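The man with 3410 towels and a few doubts
2018-03-27 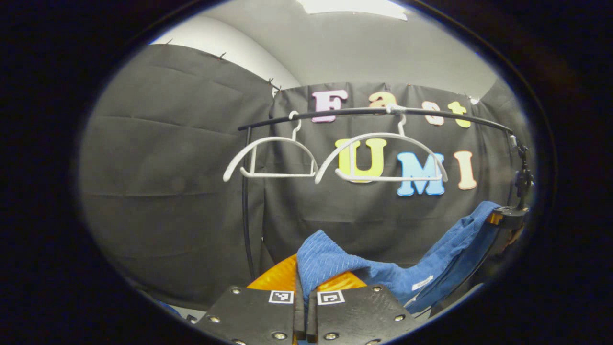 Yasuo Miyazaki has been collecting examples of household handling jobs for Rekley since December, and he is tired of being asked when the machine will do his laundry. "I say I don't know, and people think I'm being modest," he says. "I'm not. I don't know."

His part of the project is the plain part. A person holds a gripper by hand, with a camera fixed to it, and does something with cloth: picks it up, moves it, hangs it. The camera records what the gripper would see if an arm were carrying it. Do that often enough, the thinking goes, and a program can learn to produce the same movements by itself. The small square markers on the fingers let the software work out how far apart they are at any moment. No arm is needed until much later, and that keeps the bills down.

Rekley's count for towels stands at 3410 recordings. I asked whether that was a lot.

"It sounds like a lot. It was meant to. Somebody put it on a slide." He would rather talk about how many of them differ from one another. When he sat down with a batch of 57 and sorted them by how the towel had been lying at the start, he ended up with seven piles, and most of the recordings were in two of them. People get into a rhythm, he explains. They drop the towel the same way, they grab the same fold, and by mid-afternoon they are filming themselves repeating themselves.

The remedy was dull. Collectors now have to change the starting heap between takes, swap hands at set points and stop after 44 minutes. Miyazaki admits the last figure came from the length of a battery charge and has no science behind it.

Nazar Polishchuk writes the training code at the other end, and is the more hopeful of the two, though I had to push him to say so. His view is that cloth is worth the trouble. "A cup is the same cup wherever you put it," he says. "A towel is a new object every time you let go of it. You can't measure it once and be done. You have to show it."

I put it to him that showing is only as good as the people doing it, and that people are sloppy. He didn't argue. He said he has watched takes in which the gripper misses, comes back and tries again, and that he used to delete them. He now keeps a good share. A system which has only ever seen clean grasps has nothing to go on the first time it fumbles. How large that share ought to be, he can't tell me. They tried one mix and it seemed better than the last one. "Seemed" was his word, and I wrote it down.

There is a harder question, and neither of them much enjoyed it. The recordings are made in a small number of places, against the same hangings, with the same lights. A bedroom in Leeds has a radiator in the way and a cat on the pile. Polishchuk says the wide lens helps, as the program gets plenty of surroundings to work with. I suggested it might also be learning the surroundings. He agreed that it might. A test in rooms it has never seen is planned, under the name Coltarix, but there was no date for it when we spoke and no agreed mark for what would count as a pass.

Miyazaki would like that mark written down before the test is run. "Otherwise we will look at whatever happens and decide it was good," he says. He has asked for it twice.

As for the hand-held method itself, he has few complaints. It is quick, new people pick it up within a morning, and nobody has to stand beside a heavy arm. His wrist aches. He worries a little that a human wrist does things an arm can't copy, and that some of his best takes will be useless for that reason. Polishchuk filters out the movements an arm could not reach, and won't guess at how many are lost until the whole set has been through.

I asked both men whether they would trust the thing with a shirt they liked. Polishchuk said he would, with a cheap one. Miyazaki asked who was going to iron it.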